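Galleries > Kitchen > Utensil sorting

Utensil sorting at Zidon

The Flikby kitchen list runs to 556 items. These pictures cover a few of the cooking tools, sorted on a table — spatulas, a spoon, tongs and a grater.
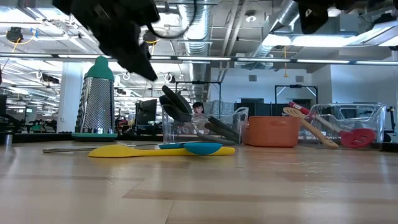
Nzioka would keep wooden spatulas apart from the silicone ones, as they need oiling now and then. The list has them together for the moment. Handles are entered by colour and material, and long ones get a note of their own.

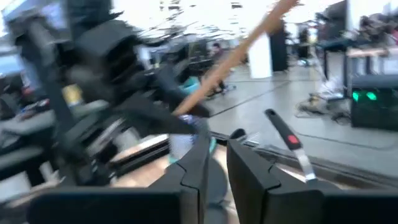 Black handle with a metal shaft, and a long wooden stick.

Related galleries
Vuneck shelves, November
Pots and lids
Drawer dividers

Last updated: 2023-02-03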